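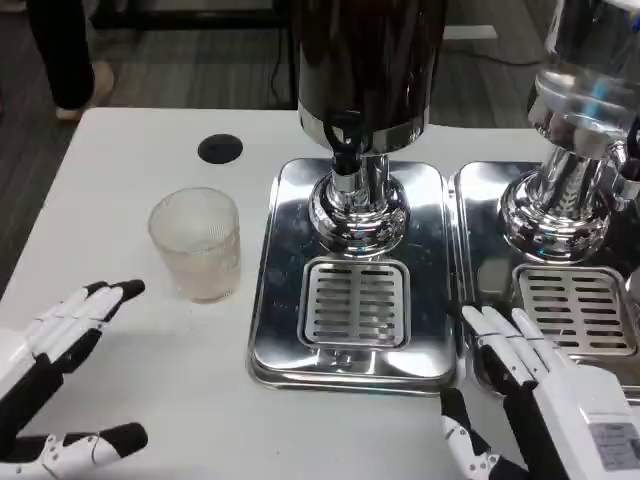
图3 白色台面上并排放置的两台不锈钢饮料机,左侧为一只透明玻璃杯。

4.2 自报饮用量究竟测到了什么

关于自助饮料供应的文献里,有一种说法流传很广:只要取用方便,人就会多喝。这一判断在综述中反复出现,追到源头,多数依据却是受访者事后填写的杯数。本节讨论杯数这一单位能否承担它被赋予的解释任务。我们的看法偏于否定。

先看单位本身。问卷中的“一杯”从未得到统一界定。诺莱蒂茨(Noletitz)会议中心的餐区同时提供几种器皿,容量各不相同,而问卷只问“今天上午您喝了几杯”。填“两杯”的人可能喝了两小杯浓咖啡,也可能喝了两大杯果汁,录入之后两者完全相同。后续分析又把杯数乘以一个标准容量,换算成毫升,精确到个位。这种精确性没有来源。Gentile在答复我们的询问时承认,标准容量取自供应商目录中的满杯容量,可是很少有人会把杯子接到杯口。

再看回忆。第一轮问卷于会议结束时发放,受访者100人,要求回忆的时段包括茶歇、午餐以及两者之间的零散取用。茶歇有固定时间,容易记住;零散取用没有可依附的事件,漏报的可能性大得多。倘若饮料台离会场更近,零散取用的比例随之上升,漏报也会随之上升,于是“距离”与“误差”绑在了一起。原报告把误差当作随机噪声处理,文中没有给出理由。我们试着替作者找一个,没有找到。
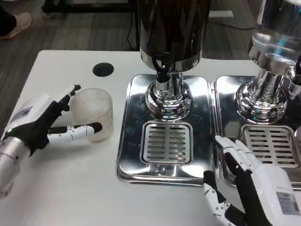
续杯的问题更麻烦。一部分受访者把续杯算作新的一杯,另一部分人则认为手里始终是同一杯。Lockyer在预访谈中已注意到这种分歧,访谈记录里有这样一句:“我一上午就喝了一杯,中间加过几次。”记录附在原报告末尾,正文却没有提及,问卷的措辞也未作修改。对于习惯续杯的人,杯数与饮用量之间几乎没有对应关系,而这些人恰恰是“取用方便”假说最关心的对象。

有人会说,研究所依据的并不全是问卷,还有Kokelon记录系统提供的出液日志。日志确实比回忆可靠,它在6周内累积了3000条记录,时间戳完整。问题在于日志的主语是机器,问卷的主语是人。一条出液记录可以对应一次完整的取用,可以是半杯之后的补加,可以是清洁时的冲洗,也可以是替同桌带的一杯。把日志总量除以到场人数,得到的是人均出液量,原报告在表题中称之为“人均饮用量”,在讨论部分又简称为“饮用习惯”。三个名称之间隔着两步推论,每一步都应当有证据,读者却只看到名称在变。

我们并不主张放弃日志。Štefanec建议将冲洗记录按操作代码剔除,这个办法简便,我们照做了,所得总量有所下降,各时段的相对高低基本保持原样。剔除之后仍然留下倒掉的部分。剩余量在整个观察期内从未称量。Kopecký认为剩余量很小,可以忽略,他的依据是个人印象。他也许是对的,但同样的印象若出现在受访者口中,我们会要求核实,对研究者自己似乎不应放宽。

4.3 咖啡与冷饮的合并

原报告把咖啡和冷饮合并为“饮料”一项。合并的好处是样本量增大,代价是两种性质不同的行为被平均掉了。咖啡的取用受时段、习惯和出液快慢的影响,冷饮则更多取决于室温以及前一餐的咸淡。会场在二月供暖偏足,这一点在场地说明中有所记载,分析时未加控制。

我们在取得原始数据后将两类重新拆开。拆分后,冷饮一类与距离的关联依旧存在,方向与原报告一致;咖啡一类的关联则明显减弱,不同的缺失值处理方式甚至会改变其符号。对一个符号尚不稳定的系数,讨论其大小没有多少意义。原报告摘要中“方便取用显著增加饮料摄入”一句,如果保留,至少应限定为冷饮,并注明数据只来自一个场地。

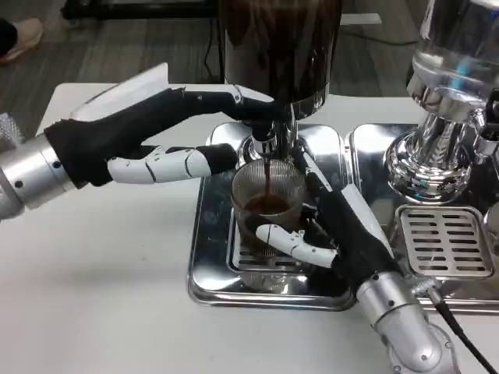

图4 深色咖啡以细流注入透明玻璃杯。

出液速度是另一个被略去的变量。细流出液需要等待,等待可能劝退一部分人,也可能促使另一部分人一次接得更满,免得再来。这两种效应方向相反,在合计数据中会部分抵消,看上去像是“速度没有影响”。原报告正是这样写的。Baláž在评议意见里要求补充分设备结果,作者回复称设备之间“可比”,并引用了设备维护方Hrubý的一份服务单。服务单能够证明设备在检修当天运转正常,证明不了不同设备前的排队长度相同。

还有一处值得提出。各组的样本差异很大,最小的一组只有16人,原报告仍对它单独作了事后检验,并在讨论中用了整整一段解释这一组为何“偏好浓缩”。该组成员来自同一家机构,同时抵达,同时离开,彼此之间谈不上独立。我们更愿意把这一段视为轶事。它读起来很有意思,也很可能被后来的文献引用,所以才需要在这里多说一句。

综合拆分后的结果,目前能够支持的陈述相当有限:在这一场地、这一观察期内,离会场较近的冷饮设备出液较多。至于人们是否因此喝得更多,是否少喝了别处的饮料,或者只是把原本在房间里喝的水换成了楼下的果汁,现有数据无法区分。后一种可能在原报告中完全没有出现,而它只需在问卷里加一道题。

下一节转向问卷的发放顺序,其中的问题与本节不同,但对杯数的影响同样不可忽视。

最后更新:2022年10月17日
分享 6 | 评论 16
通讯作者联系方式见首页 | 版权归作者所有,转载请注明出处 | 返回顶部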